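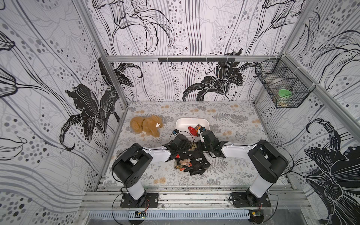 Hannelore Ammann asked whether a two-arm packet task could be scored fairly if the packets were never placed in the same way twice. The procedure below is the one adopted at Flillitz for the Nolirska study, and it answers her question in part. It applies to the task in which flat packets are moved between an open work surface and a shallow tray by a pair of arms mounted on the front rail.

Before you begin

You will need the cell, both arms with their wrist cameras, one fixed camera, the white tray and the packet set. Bring both arms to the rest position and confirm that each camera stream is being written to disk. The clocks of all streams must agree before the first episode. A stream that starts late should be discarded together with its partners, as trimming it afterwards has caused errors in the past.

Step 1. Lay out the packets

Place the tray towards the back half of the surface, where both grippers can reach it. Tip the packets out in front of it and leave them as they fall. Overlaps are permitted. Packets should not be squared up or turned so that their labels face the camera.

The plush toy stays to the left of the tray throughout. It is a distractor and is never a target. If an arm moves it, record the contact in the notes and put it back before the next episode.

Step 2. Record the episode

Start the recording with both grippers clear of the packets. The operator may use either arm first. Where both grippers work close to the centre, the operator should let one arm withdraw before the other descends.
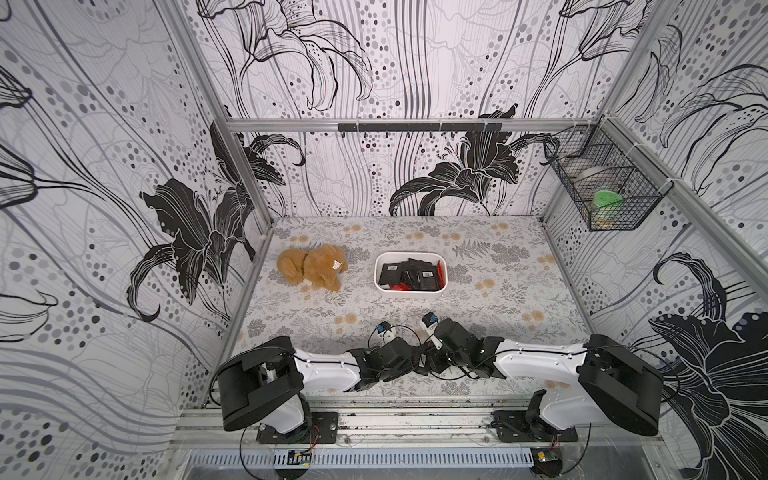 An episode ends when the operator judges the surface clear and both arms have come to a stop. Episodes in which the operator gives up are kept and marked as such. Of the 3818 episodes recorded for the study, 1712 were used in the first training run and 107 were set aside for scoring by hand. The held-out set was chosen before training and has not been altered.

Step 3. Mark the grasps

Work from the wrist view. Mark the approach at the first moment when the two fingers stand on either side of a single packet, and mark the grasp when they have closed on it. Glossy wrappers can show bright patches that shift as the gripper moves, and these should not be taken for movement of the packet itself. If part of the packet lies outside the view, check the fixed camera before entering a mark.

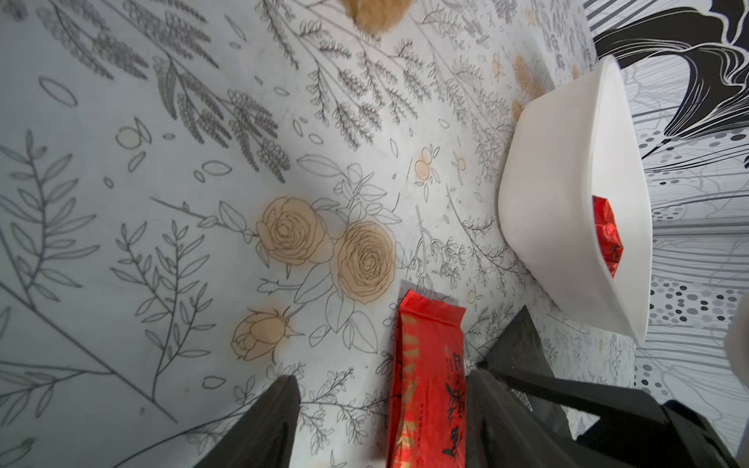

Step 4. Score the transfer

Give one point for each packet released inside the tray. A packet resting on the rim scores nothing. Two packets lifted together score one point each, and the episode receives the flag "double". The scorer should not see which version of the policy produced the episode. At Warnasen the files are renamed before scoring for this purpose.

Step 5. Handle partial episodes

Some episodes stop with packets both in the tray and on the surface. Score what has been placed and enter the remainder as unplaced. Do not extend the episode by joining it to the one that follows, even where the layout has not changed.
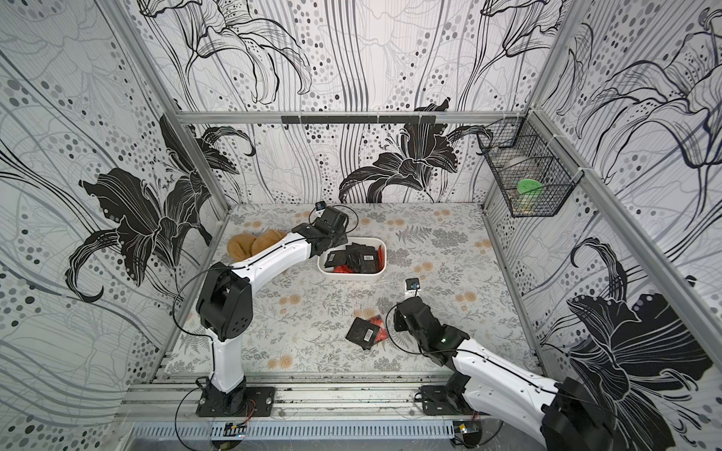

Severin Hauser has objected that this rule punishes a slow policy as heavily as a clumsy one, and would prefer a second score based on elapsed time. The Marsden group records the time of each release for that reason. Users of this page may do the same, provided that the two scores are reported separately.

Storing the results

Save the marks, the score and the notes in the episode folder. Folders are checked in batches of 200, and a batch with a missing wrist stream is returned to the operator.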